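Progress report on the wrestling heritage project, second period
Prepared for the Prikik Fund

Summary

The work in this period went mostly as we planned it. The interviews are finished, the scanning of the old programs is almost finished, and the traveling exhibition has a first version of its texts. The part which is behind is the permissions for the television recordings, and I explain this below.

Interviews

We recorded 35 conversations with people who were in professional wrestling in our region during the territory years: wrestlers, referees, two ring announcers, a woman who sewed robes and masks, and several fans who kept season tickets at the Hanow Armory. In the application we promised fewer, so I am glad to report this result. Most of the speakers are old now and we gave them priority over all other tasks.

Each conversation was planned for 90 minutes. Many became longer. The wrestlers especially like to correct each other's stories, and in three cases we recorded a second session so that both versions of a match are kept. We do not try to decide which version is right. The transcripts note the difference and leave it there.

Programs and posters

The Festirlow collection came to us in banana boxes and was in better order than we expected. The programs are sorted by building and then by season. Some covers have water stains, and a group of posters from the Hanow shows was folded so many times that the paper breaks at the fold. These we did not put through the scanner. They wait for a paper conservator, and the cost is inside the existing budget line. 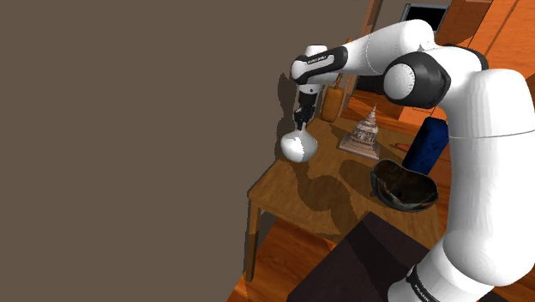
Teresa Ó Flaithearta
Project coordinator, Festirlow Wrestling Archive

Television recordings

In this part I must report a delay. The tapes of the Saturday studio program belonged to a local station, which was sold, and then sold again. The present owner answered our first letter in a friendly way but cannot find the paper that shows what was bought. Until this is clear we can keep the tapes and make safety copies, but we cannot show them in public. Our lawyer thinks the question can be closed before the exhibition opens. I would prefer not to promise it.

If permission does not come, the exhibition will use still photographs and sound from the interviews in that section. The designer has drawn both versions of the wall, so the opening date does not depend on the answer.

Exhibition

The texts are written at a level for visitors who never watched wrestling. Our test readers asked for a short explanation of "heel" and "babyface", and also why a championship belt could have two owners in two towns at the same time. Both are now on the first panel. The Hanow library has confirmed the room and the Festirlow community hall has agreed in principle - we still need the signed form from them.

Money

Spending is a little below plan. The saving comes from travel, as many speakers preferred to come to us. I ask the Fund to allow us to move this saving to transcription, where the longer sessions made extra cost. The total amount of the grant does not change.

Next period

We will finish the scanning, send the transcripts to the speakers for approval, and deliver the panels to the printer in July.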